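Dorard to close Grallmont studio and move evening bulletin to remote production

Regional broadcaster Dorard will stop producing its evening television bulletin from Grallmont in September and run the programme from its main control room in Urnska. Presenters and reporters stay in Grallmont. Vision mixing, sound, graphics and playout move to the Urnska site.

The change was set out in a technical note sent to staff and to the independent producers who supply the bulletin with short items. Camera signals will be carried over two diverse fibre routes, with a reduced-bitrate backup on a bonded mobile link. The note gives a target delay of 17 frames from studio camera to control room output, including encoding. Talkback will use a separate low-delay circuit so that presenters don't hear the director late.

Seventeen frames is longer than the present chain, which is all in one building. Live two-way interviews with reporters in the field will be timed from Urnska, and the note asks reporters to leave a short pause after each question. Local opt-outs for weather warnings and election results will still be switched manually.

The bulletin runs for 25 minutes and will keep its slot. Its archive holds 1,520 hours of material on tape and disk, of which 1,000 hours have been transferred to file. The remainder will be transferred by Timmermans, the contractor that did the earlier batches, and the tapes will be kept after transfer. Catalogue entries will be rewritten to one standard, as the older ones carry no timecode and many give only a programme title.

Siu-fong Sin, head of operations at Dorard, said the control room equipment in Grallmont was at the end of its supported life and that spares for the mixer were no longer being made. Replacing it like for like had been costed and turned down. Dorard did not give the sum. 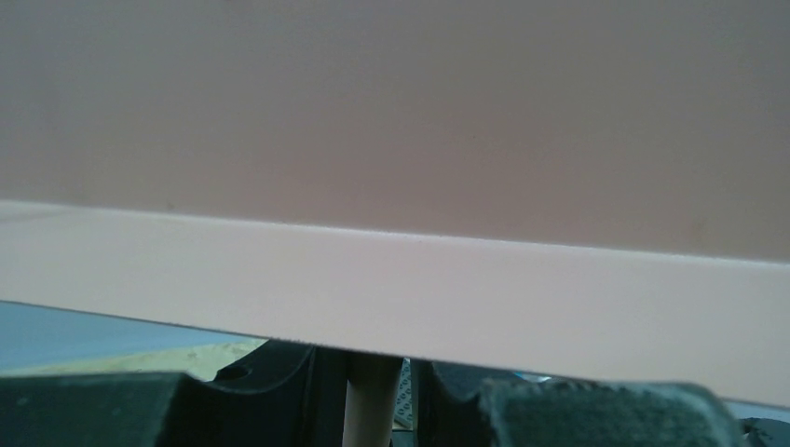
Preben Baldursdóttir said the fibre routes were less of a worry than the opt-outs, which at present depend on an operator who can see the local output and hear the local newsroom. She asked for at least two full rehearsals with a simulated line failure before the first live programme.

Dorard said rehearsals were planned but that the number had not been fixed. The old gallery will stay powered and available as a fallback until the end of the first month.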